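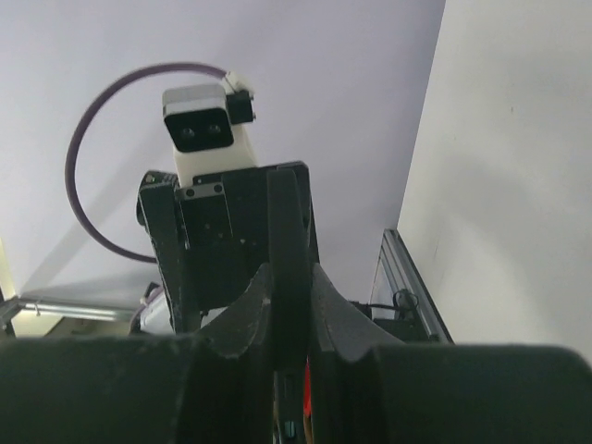 *Two-lens camera module on the off-white bracket, cable looped out to the left.*

**Vallevix camera bracket, wide version**

The Vallevix is a small bracket for holding a compact camera above a gripper body. It weighs 26 grams and ships with a hex key and a one-page drawing. I ordered mine through Loker and it arrived in 16 days.

The bracket widens toward the connector side of the camera and meets the top edge of the gripper. Under it sits a narrow gray plate with two dark screw holes. Access is acceptable with a short key. A standard driver handle fouls the camera housing.

Tilt has seven detents and no lock. I set mine slightly downward and checked it against a printed target at the end of each week. The reading did not move until I bumped the housing, after which it was one detent off. A locking screw would fix this.

Cable routing is the weak point. There is no clip and no strain relief on the bracket, so a thick cable has to make its own way down. Mine goes over in a wide arc, drops along the left side and turns back behind it. The loop takes up a lot of space — too much for work near a wall or inside a bin. Stijn Peeters uses a right-angle plug on his and gets a smaller loop.

Finish is even, but the off-white marks easily. Black would be a better choice next to scuffed black parts.

Rigid, light, easy to fit. Budget for a separate cable clip. The narrow version is due in December.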